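**To:** linen-ops list
**From:** Sânziana Ghiță, Staff Liaison, Bradby Textile Care
**Subject:** Re: Folding stations and the September rota

Dear colleagues,

Thank you to the sorting team for the message below, which was sent on behalf of several people on the early shift. I have replied on the list so that both sites receive the same answer.

> The notice on the board says the Pludel stations will take over "small knitwear" from September. Could we be told what counts as small knitwear, and what happens to the 14 of us who fold it now? We would also like to know who is responsible when a piece comes out badly folded. At present the folder's initials go on the slip.
>
> Sorting and Folding, early shift

On the first point, the notice was not clear enough and it will be replaced. Small knitwear means single knitted pieces that one person can fold on a bench without help. Items with zips, buttons or beading remain with the hand folders, as does anything marked as delicate at intake.

The stations work with a pair of arms over a padded surface. One arm steadies the cloth while the other grips and draws it out. Those of you who have not yet been to the Jikora Road site may find it useful to see the work before the briefing.

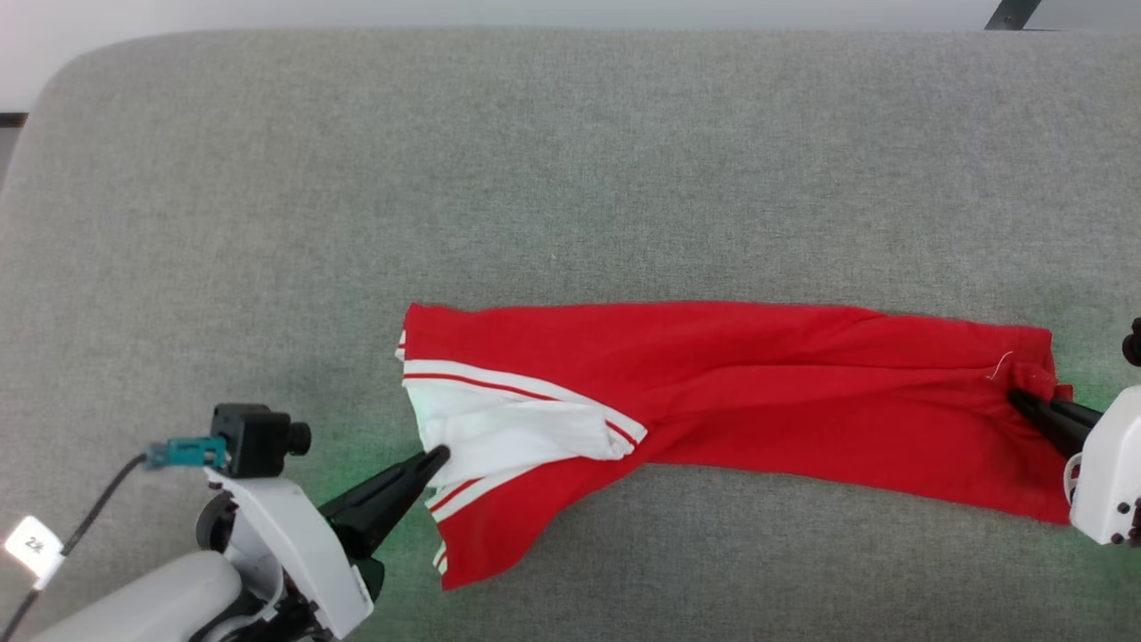
*Two-arm folding station with a red knitted garment, striped at the folded end.*

On the second point, no post is being removed. Of the 14 folders, 12 will stay on the benches for the present rota. The remaining two places will be for station attendants, who will lay out the pieces, check each fold and take back anything that needs to be done by hand. These places are open to all folders on the early shift. Training will be given in working hours and paid at the usual rate.

We accept that attending a station is a different kind of work. Folders have told us that they value being able to talk across the bench, and that standing in one place for a full shift would be a step backwards. Attendants will therefore change over with a bench colleague at the mid-shift break.

On the third point, initials will not be required on slips for pieces folded at a station. The slip will carry the station number only. In the August trial, 323 pieces were put through and 292 were passed without refolding. The other 31 were refolded by hand, and that time was not counted against anyone's bench figures. The same rule will apply from September.

Requests for an attendant place should be sent to me or left with the Zamfir Building office.

Yours faithfully,

Sânziana Ghiță
Staff Liaison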